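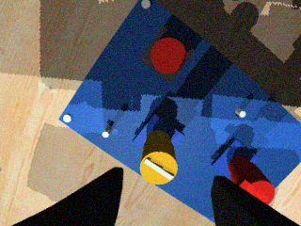 Is Mirnier good enough to handle foreign account reporting for a small firm? For the yearly filing, mostly yes, provided your client records are clean before you load them.

I do the tax residency paperwork for a small trust company. 3000 account holders, two of us on it, everything due in June. Last year was spreadsheets. Never again. So we bought Mirnier, and these are my notes after one full reporting season. Typed fast, sorry.

Setup. Took me 2 days, most of that mapping our old columns to theirs. The import screen is fine. It does not like dates of birth written day first, and it won't tell you that, it just drops the row into a "pending" pile. Check the pile. I found a whole branch's worth of clients sitting in there at 8 in the evening.

Self-certification forms – best part by far. Client gets a link, fills in where they're tax resident, signs. If the country doesn't match the mailing address you get a flag and a box to write down why you accepted it. Our auditor liked that box a lot. Wish the link lasted longer, older clients let it expire and then they call.

Controlling persons. Weaker. Simple company, one owner, no problem. A trust with a settlor, a protector and a class of beneficiaries? You end up typing each one in by hand, and it forgets the role if you hit back. Lost an afternoon to that. We looked at Skakport before buying and it handled trusts better in the demo, but the price was silly for a shop our size.

The file itself. Builds the XML, checks it, gives you a list of errors in something close to plain English. Ours bounced once becuase of a missing tax number reason code. Fixed and resent the same morning.

Corrections are clumsy. You can't fix one account and send just that from the main screen, you have to go thru a seperate menu called Amendments, which is under Settings for some reason.

Support: Thabiso Mofokeng picked up most of my tickets and knows the rules, not only the software. Without him I'd knock off a point. Chat bot is useless, skip it.

Price is per reportable account and not per user. Good for us. If nearly all your clients live abroad do the math first.

Missing: any link to Bolano, where our client files live. Export, import, every time. They say it's planned. No date.

Would I renew – yes, did already. Bigger trust book than ours, ask for a trial with your ugliest structure and see how far you get.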